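**Review: the Brarutden hand-held gripper kit, used with the Millau training method**

Apr 23, 2022
By Emese Veres

I bought the Brarutden kit to try out a claim in the Millau write-up: that you can teach a robot arm simple table tasks from recordings made with a gripper held in the hand, with no arm in the room while you record. I've now used the kit through a full round of recording, training and testing. These notes cover the tool first and the method second.

**The kit**

You get two fingers, a trigger handle, a camera mount, a bag of screws and a printed sheet. The camera is not included. Assembly took me one evening, and most of that went to the linkage behind the trigger. The sheet shows the left and right links as the same part. They are mirrored, and if you swap them the fingers close unevenly.

The fingers are chunky and have a flat inner face, which suits boxes, cups and blocks. Thin things are harder. I couldn't pick up a plastic card from a table without dragging it to the edge first. The matte surface is a good choice for camera work. My older set was glossy white and threw light back into the lens.

The trigger is stiff. After an hour my hand was tired and my grasps got sloppy, and that shows in the recordings. I put in a softer spring from a hardware store and had no more trouble. The kit should ship with one.

**The method**

Millau trains on what the camera at the wrist sees, plus how far apart the fingers are and how the hand moves. There is no overhead view. The part I wanted to check is how it treats the start of each recording, when the fingers are open and there may be nothing in view except the table. Many pipelines trim those seconds off. Millau keeps them and uses them to learn what "no object yet" looks like, so the arm keeps searching and doesn't close on air.

I recorded 600 demonstrations of one task, moving a block from the table into a tray, on three different tables. Then I trained two versions with the same settings, one with the opening seconds kept and one with them trimmed. I ran each on our arm with 75 trials.

| Version | Successes out of 75 | Closed on nothing |
|---|---|---|
| Opening seconds kept | 61 | 4 |
| Opening seconds trimmed | 48 | 19 |

That's a clear gap, and most of it comes from the last column. Once the block was well inside the view, the two versions behaved much alike. The trimmed one did worst when the block started off to the side and the arm had to go looking for it.

I would be careful with these numbers. It was one task and one arm, and I trained each version once. The write-up reports a larger gain, on more tasks, and I can't say whether my tables or my recording style made the difference.

**Where it struggles**

Reflections are the main problem. On a pale tabletop under ceiling lights, part of the surface washes out, and the arm would sometimes slow down and hover over the bright patch. Three of the four empty closes in the better version happened there. Moving the lamp helped. Adding recordings made under different lights helped more, but then you're back to holding that stiff trigger.

Strong wood grain worried me before I began, since long parallel lines can confuse camera tracking when the tool slides along them. I lost tracking on a few takes, all of them fast sweeps. Slower starts fixed it.

The software is fine once it runs. Hennessy, the calibration tool the sheet recommends, wants the fingers fully open at the start of every session and won't tell you if they aren't. I had to throw out a whole afternoon in November for that reason. Zimalness, the viewer, is plain and quick, and I used it for all my sorting.

**Would I buy it again?**

Yes, with the softer spring. For thin or slippery objects I'd look for different fingers. As for Millau, I now keep my opening seconds in every data set – it costs some disk space and saves a trimming step.
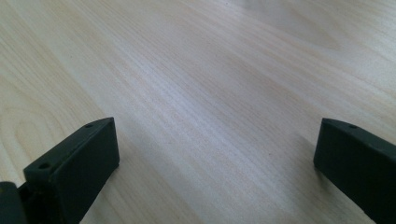
*Reading time: 4 minutes*

Fingers open over pale wood, with glare toward the upper right. Views of this kind are what the trimmed version never got to train on.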